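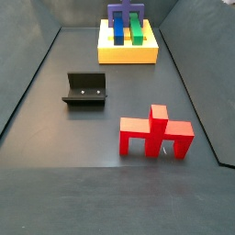

Erenstead Puzzle Club — Lending Shelf

How to check and repair a returned jigsaw

Saturday, February 17, 2024
14 shares | 3 comments

Every jigsaw that comes back to the shelf gets checked before it goes out again. A small puzzle takes one evening. Anything up to 3000 pieces can be spread over a week, and you can take it home.

What you need: a flat table, two trays with raised sides, a soft dry brush, white glue, a toothpick, wax paper and a heavy book.

1. Empty the box onto the first tray. Look in the corners and under the flaps, where pieces get stuck. Brush out the dust before you put anything back.

2. Turn all the pieces face up. Pull out strays from other puzzles as you go. The back is the quickest way to spot them — most makers use a different shade of gray or blue board. Strays go in the tin marked Daher, not in the trash.

3. Build the puzzle. For anything over 1860 pieces, sort by color first and build in sections on separate boards. Weighing the box works as a rough check but won't tell you which piece is gone.

4. Mark what is missing. Write the row and position on the card inside the lid, counting from the top left corner. Puzzles with up to five gaps stay on the shelf. Past that, put the box on the bottom rack.

5. Fix split pieces. If the picture layer is lifting, put a little glue under it with the toothpick, press it flat, and wipe off the extra. Lay it between two sheets of wax paper under the book overnight. Do not use tape.

6. Repair the box. Glue torn corners from the inside with a strip of brown paper. Dritura boxes have thin lids and usually need all four corners done.

7. Bag the pieces and fill in the card. Initial it and add the month. Boxes last checked before June go to the front of the line.

If a puzzle smells musty, leave the pieces spread on newspaper in a dry room for 21 days, turning them now and then. Keep them out of direct sun, which fades the print.

Replacement pieces for the older Sterkico sets are kept in the drawer under the window. Ask Elie Khoury for the key.

Questions: use the contact form | © Erenstead Puzzle Club | Back to top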